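The small shop on my street

Since February I do most of my shopping at Mathebula, a small household store seven minutes from my apartment. Before, I ordered almost everything online. One evening I checked my account and saw 489 dollars spent in one month, mostly on things I had forgotten.

So I made a rule: if Mathebula sells it, I buy it there.
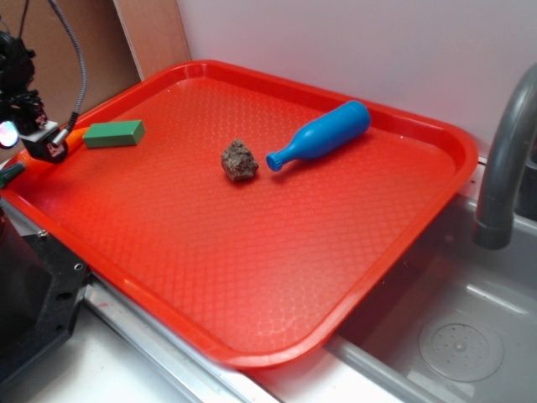

The prices are a little higher, I must say it. A box of storage bags costs me 20 cents more than on the internet. But I buy fewer things, because I have to carry them home - and my bag is not big.

The owner, Mwende Simiyu, told me that she keeps 600 different products in the store. When the big Fetero supermarket opened near the station, she lost many customers on weekends. Some of them returned when she began to open earlier in the morning. She also orders single items for people who ask, and this I like very much. Fetero does not do it.

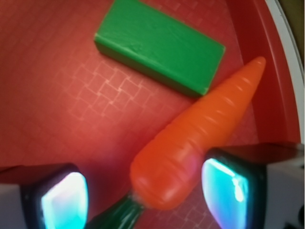

Green block on a red tray.

I still order printer ink online. For the rest, I write a list on paper and go there after work. Next week I will ask her for light bulbs, the small ones for my desk lamp.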